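Wamenel Home Robotics: common questions
Last updated August 18, 2021

Can a robot tidy my house yet?
No. It can do parts of the job, slowly, in a set place. Sorting mixed items out of a bin is the chore we work on most.

What makes a mixed bin hard?
Things overlap, and shiny or see-through items confuse the sensors. A box with flat sides is much easier than a pair of sunglasses.
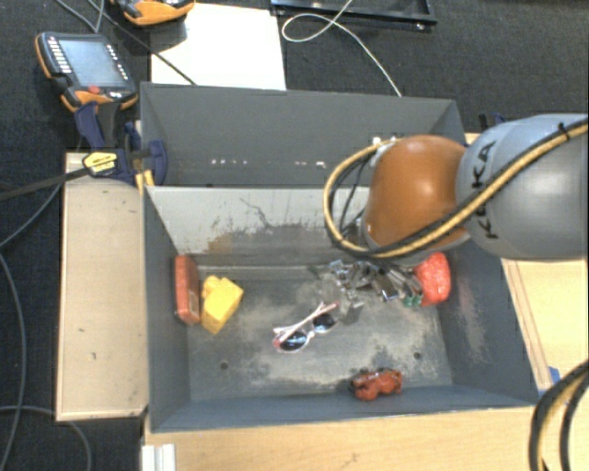 Speed is the other problem. Our arm takes around 15 seconds per item, and a person is far quicker.

Is it any better on the shop floor?
Yes, where the parts are all alike. Our Nencombe site has run that way since March.

Can I buy one?
Not at present. We don't sell to homes.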